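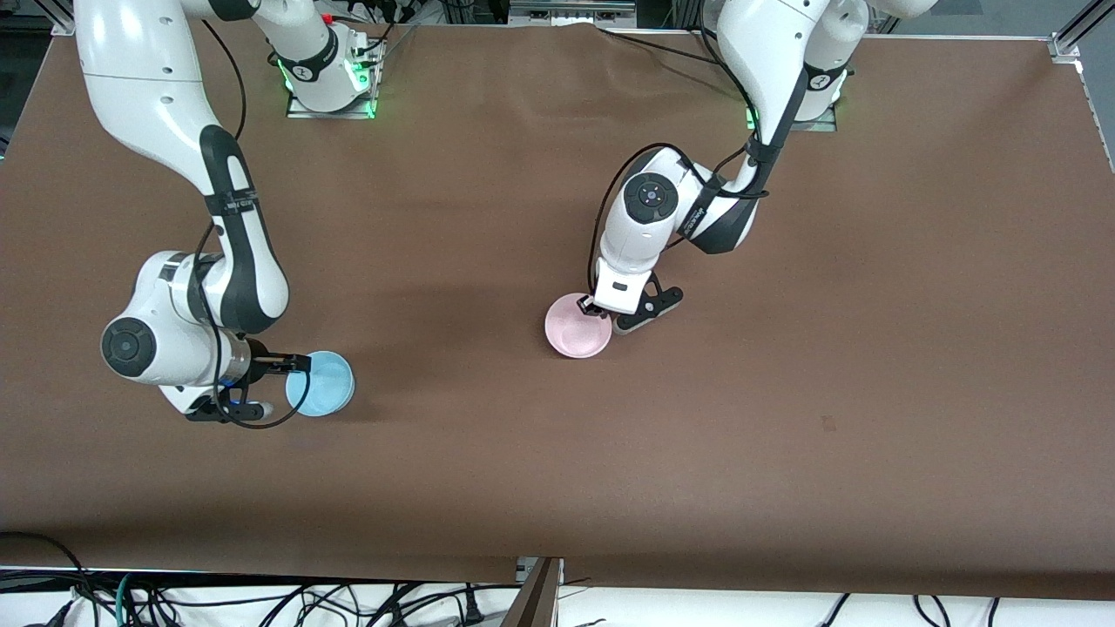 Two arms, two bowls, one brown table.

I spent most of last month reading customer complaints for Flunen, a mail-order kitchenware shop run by Odair Rangel. He had asked me why so many first-time buyers never placed a second order. The shop already had a satisfaction survey, and the scores were good. The scores were what made him nervous.

So I left the survey alone and asked for the emails. There were 869 of them. I read them in the order they came in, which I would recommend to anyone who has only ever seen complaints sorted by category. By the second day I could tell when a delivery notice had gone out late, just from the tone.

The largest group of messages had little to do with the products. People wanted to know where their refund was. Flunen sends returns through a warehouse company called Vidirgate, and a parcel could sit there for 11 days before anyone at the shop knew it had arrived. During that time the customer heard nothing. Most wrote once, politely. Then they wrote again, less politely. A few got their money back the next morning and still said they were done with the shop.

Margaux Gaillard answers these emails. She had a standard reply that said the return was "being processed," and she told me she disliked sending it. She had no access to the warehouse system, so she couldn't say anything better. I asked whether she had ever requested a login. She had, twice, and the request went to someone who had left.

Odair's first idea was a discount code for everyone who complained. I talked him out of it, or at least into waiting. A code is fine when you have something to apologize for and the problem is over. If the refund is still missing, it reads like a request to spend more money.

What we did was small. Margaux got her login. The return label now comes with a note that gives the usual waiting time, and the customer gets a message when the parcel is scanned in. Refunds under 100 dollars go out at that scan, before inspection. Odair worried about fraud on that last point and he may be right to - we agreed to look at the losses in November.

I don't have repeat order numbers yet. Margaux says she has stopped using the old reply, and I have asked her to keep forwarding me the angry ones.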